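Keeping parts together during a shared robot build

Most of the time lost on the Truren build in our workshop goes on looking for things. These are the habits that have helped.

Give each job one open bin and keep it on the floor by the work. A shallow rim is easier for jointed fingers than a lid or a lip that curls inwards. Pack covers and boxed parts side by side so they hold each other up, and leave some of the bin clear for the hands to get in.

Run cables along the arm and clip them near the wrist. Leave enough slack for a full turn, then move the joint by hand before powering up. Sweep the carpet with a magnet after any job with small screws. Ours picked up 11 in August.

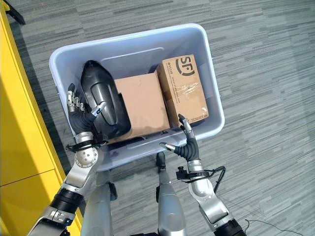

One reader, Murthy, wrote in to say that plain boxes are the real trouble on a shared build, and that a strip of masking tape with the joint name on it saves opening every one. Murthy also writes the date on the tape and bins anything unclaimed after three months.

We have taken up the tape but keep spares longer. Cimard fittings are slow to replace.

Grips wear at the fingertips first. Check the pads every three sessions and wipe them with a damp cloth. Let them dry before the next lift.

Page last changed 6 June 2019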